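4.2 Wrist camera and finger comparison on the laundry task
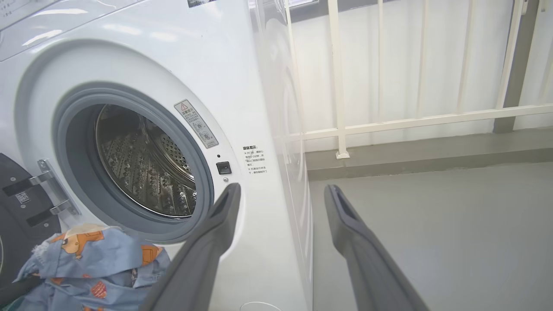
Figure 3. Wrist-camera view at the washing machine, both fingers open. A printed garment hangs at the lower edge of the door opening.

The kitchen results in Section 4.1 flattered everyone involved, and we turned to laundry partly to correct that. The task is easy to state. The arm approaches a front-loading machine whose door is already open, takes hold of a garment at or inside the opening, and finishes with the garment fully in the drum. A person does this while thinking about something else. Our controllers gave it their whole attention and did noticeably worse.

We compared two sets of fingers on the same parallel gripper. The Vikov fingers are long and narrow with a slotted tip; the Leblanc fingers are shorter, with a broad padded tip. Both sets were driven by the same controller, and the camera stayed in one place on the wrist throughout. We had planned to compare camera positions as well, but the second bracket cracked in November and its replacement arrived with holes for somebody else's wrist.

Figure 3 shows why the view from the wrist is harder to use than it looks on a diagram. The outer surfaces of the appliance are white and so are the railing and wall beyond it, and under even light they wash out toward one another. The glossy side panel adds a faint reflection of a round shape, which our first opening detector accepted with enthusiasm. In early trials it would sometimes propose an approach into the side of the machine. The drum has the opposite problem: it is dim toward the back, with bright highlights on perforated steel, and depth estimates there were sparse enough that we stopped calling them estimates. The gray gasket turned out to be the most dependable feature available, and the final detector fits an ellipse to it and ignores nearly everything else.

In all, we recorded 2,597 attempts, of which 1,103 used the Vikov fingers and the rest the Leblanc. The split is uneven. Bastien Collet ran the early sessions and preferred the Leblanc set, and by the time anyone proposed a schedule he had established a considerable lead. We therefore report success rates within each set and make no claims from raw totals. Attempts stopped by the operator are counted as failures, including those where the operator was merely nervous.

The Vikov fingers did better on garments lying across the gasket. The narrow tips could get under a fold without first pressing it flat, and their length kept the palm of the gripper clear of the door opening. The price was flex. At full extension a light sideways contact with the gasket moved the tips enough to spoil the grasp, and the controller, which assumes rigid fingers, went on reporting that all was well. The slots also caught on knitted fabric. This made for excellent grasps and very poor releases; a sock that will not leave the gripper has, by our definition, not been loaded.

The Leblanc fingers released cleanly and tolerated contact. They were less good at starting. Thin cotton tended to slide ahead of the pads and gather in the lower curve of the gasket, where the arm would pursue it until the attempt timed out. Raising the approach by 12 millimeters helped with thin garments and hurt with towels — we kept the original height for both sets so that each would be disadvantaged in a familiar way.

Printed fabric deserves a separate note. The segmentation model was trained at Flernholm, mostly on plain garments, and it treated strongly patterned ones as several small objects. With a cartoon print it might select a single figure as the thing to be picked up. The grasps that followed were often fine, as the figure was attached to the rest of the garment, but we would not want to take credit for that. Merging neighboring segments before choosing a grasp point removed most of these cases in a check on 44 held-out frames. The frames were chosen by hand, so the result should be read generously or not at all.

We did not test closed doors, full drums or wet laundry. The Grovthorpe controller discussed in Section 5 adds a compliance term meant to address finger flex, and we repeat the Vikov condition there with the same garments and the same gasket detector.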